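Company > News > Press releases > Products

Kerine presents a bench set for small laboratories and school science rooms

STULLBY, January – Kerine, a supplier of small laboratory goods, today presents the Peten bench set, a collection of everyday items for people who work at a small table and do not have a full laboratory around them. The set is intended for school science rooms, training centers and small testing companies, and it can be ordered from this month.

The Peten set was prepared during the last year together with teachers from the Stullby area. They told us that they often buy good instruments, but the simple things between the instruments are forgotten. A rod has no holder, a dish has no fixed place, and the students lose the first part of the lesson looking for them.
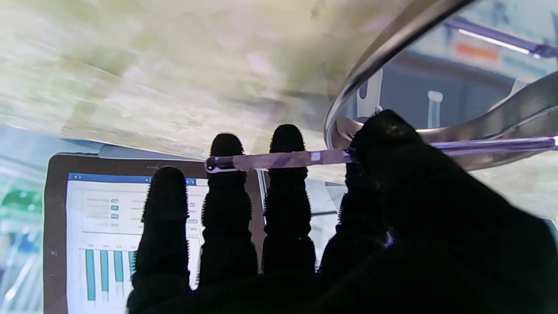 For this reason we started with the small parts. Thin rods in the set come in clear and tinted versions, so that two groups at the same table can keep their own rods separate. Metal rings and holders are made in three widths. All pieces can be ordered one by one after the first purchase, and the customer does not need to buy the complete set again when a single part is lost.

The metal dishes are shallow and round, with a raised rim. We recommend to keep them at the side of the table where the stronger hand works. The thin metal tools are used over the middle of the table and go back to their tray after each exercise. This sounds like a small matter, but in our trials it was the point that teachers mentioned most.

The background and the table surface also received attention. Kerine now offers a table covering in a pale green and beige marble pattern, and a printed panel with a blurred laboratory view in blue and white. The panel is placed behind the table and gives a calm working corner in a room that is used for other subjects too. Many schools do not have a separate science room, and for them the panel can be put away in the afternoon.
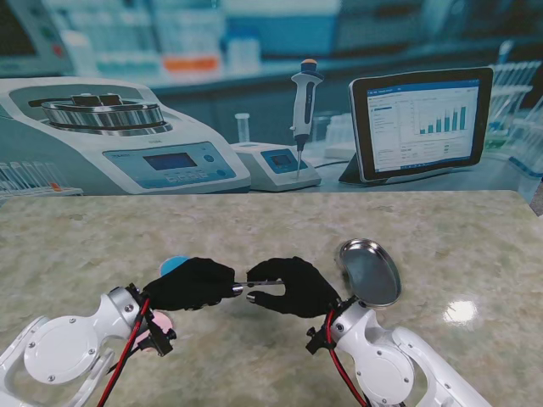 Colored discs and markers

Discs in blue and pink belong to the set as place markers. The teacher puts them on the table before the lesson and the students bring each item back to the correct color. The colors were chosen to be easily seen on the pale green covering, also from the other side of the table.

The discs have no fixed meaning. One school in our trial used blue for clean items and pink for items waiting to be washed, and another used them only to divide the table between two students – both ways worked well.

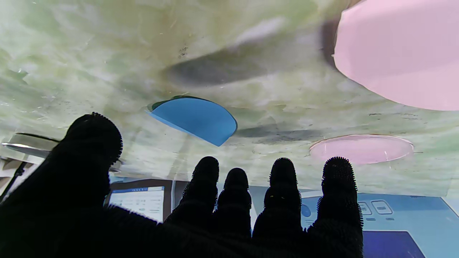

The table covering should be wiped with a soft damp cloth after every use. Strong cleaning products are not necessary and can make the pattern dull with time. If small dark marks remain, a second wiping with mild soap is normally enough. We ask customers not to cut paper directly on the covering.

Prices and delivery

The complete Peten set contains 147 pieces and is packed in one box. A smaller set with 60 pieces is available for home teaching and for short courses. For the first production we prepared around 1,000 boxes, and the delivery time inside the country is nine working days.

Schools can ask for a sample box free of charge. It must be returned within one month, in the same packing.

Orders and questions from the press are received at the Kerine office, Dambrauskienė building, Stullby, from 9 in the morning.

Related news
Kerine opens a new storage hall in Stullby
Replacement rings and holders: the updated list
How to choose a table covering for a shared classroom
Peten sample boxes: conditions for schools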